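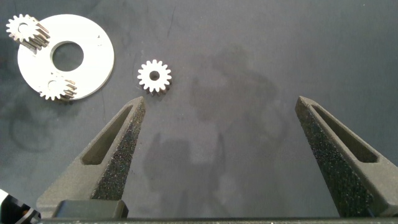
Dark gray work surface, faint smudges and streaks.

Ink notebook, Jun 17, 2019

Batch 38 is strained and it is a beauty! I'm getting this down while my fingers are still purple at the tips.

Recipe as made:
42 g crushed oak galls (the Katsaros ones, small and heavy, no worm holes)
191 ml rainwater
iron sulfate, the pale green crystals from the new tub
gum arabic, pre-soaked
three drops clove oil against mold

Galls were cracked in the mortar to coffee-bean size, no finer. The last two batches were ground to powder and the sludge clogged every filter we own, so I wanted to go back to coarse. They sat in the rainwater under a cloth, stirred morning and evening. By the end the liquid was the color of strong tea and smelled like a wet barn, in a good way. No fizz on top this time and only a thin skin, which lifted off with a spoon in one piece.

Straining: linen first, then a paper filter. The linen took out nearly everything. I squeezed it at the end, which I know we said we wouldn't do, and got a cloudy last spoonful that I kept apart in the little jar marked "squeeze." Please don't pour it back in. I want to see if it settles.

Then the iron. I love this part and I don't think I will ever get tired of it. The crystals go in, you stir twice, and brown tea turns to a blue-black so fast that you feel you missed it. I added them in small pinches and did a brush stroke on scrap after each one. The strokes are taped inside the back cover, in order, left to right. By the fourth stroke I could hardly see a difference, so I stopped there and put the rest of the crystals back. That makes this a lower-iron ink than 37, and I'm hoping it will be kinder to the paper over the years. (The weight of what went in is missing, sorry. I weighed the tub afterward but forgot to weigh it before. Next time, tub on the scale first!)

Gum went in last, a bit at a time. Too little and it feathers, too much and it sits on the nib like syrup. I stopped when a drop held on the dip pen without running.

Writing tests

Eltow laid, cream: goes on a pale gray-violet and darkens as you watch. Crisp edges, no feathering at all, even on the long downstrokes. Hairlines are hairlines. I wrote out the whole alphabet and then did it again for fun.

Eltow wove, the cheap pad: some spread on the crossbars of the t and f. Readable, not pretty. A touch more gum might fix it, but I don't want to spoil the way it behaves on the laid.

Skisetti blotting stock: hopeless, as you'd expect, but the halo around each drop is lovely. There's a violet ring outside and a yellow one beyond that. I cut out the best one and kept it.

Old ledger offcut for the Veltska copy work: this is the one that matters. The sizing is uneven, so the ink skips on the shiny patches and sinks in the worn ones. A light rub with chalk dust before writing helped a lot. Compared with 37 on the same offcut, 38 looks softer and closer to the original hand. I held the two next to the ledger page by the north window and 38 wins easily.

Nibs: the pointed steel one is fine but must be wiped every line or so. The broad one dries up at the slit if you stop to think. I did stop to think. Rinse in plain water right after, dry with a rag, and don't leave it in the cup. There is rust on one of the broad nibs already and it wasn't there last week.

Loose ends

– Half of each test sheet goes in the drawer and half goes on the window ledge until July. Sheets are marked D and W in pencil, top right corner.
– Check the "squeeze" jar for a layer at the bottom.
– The rainwater is nearly gone. The barrel is full of pollen right now, so let it clear before filling the jugs.
– Try a split batch: same gall liquor, one half with the iron added now and one half left to grow mold first. The old recipes that ask for moldy galls can't all be wrong, and I really want to see if the black is deeper.
– Order more from Katsaros before the good ones go. Ask for the dark, unholed kind again.
– Labels for the bottles. The pencil ones rub off.

Bottled in the two brown bottles with glass stoppers, shelf two, left side. Help yourselves to the smaller one, and write the paper and nib next to anything you try with it. The big one is for Veltska only.

Later: looked at the cream sheet again before locking up. The first lines have gone properly black now, and the last ones are still catching up.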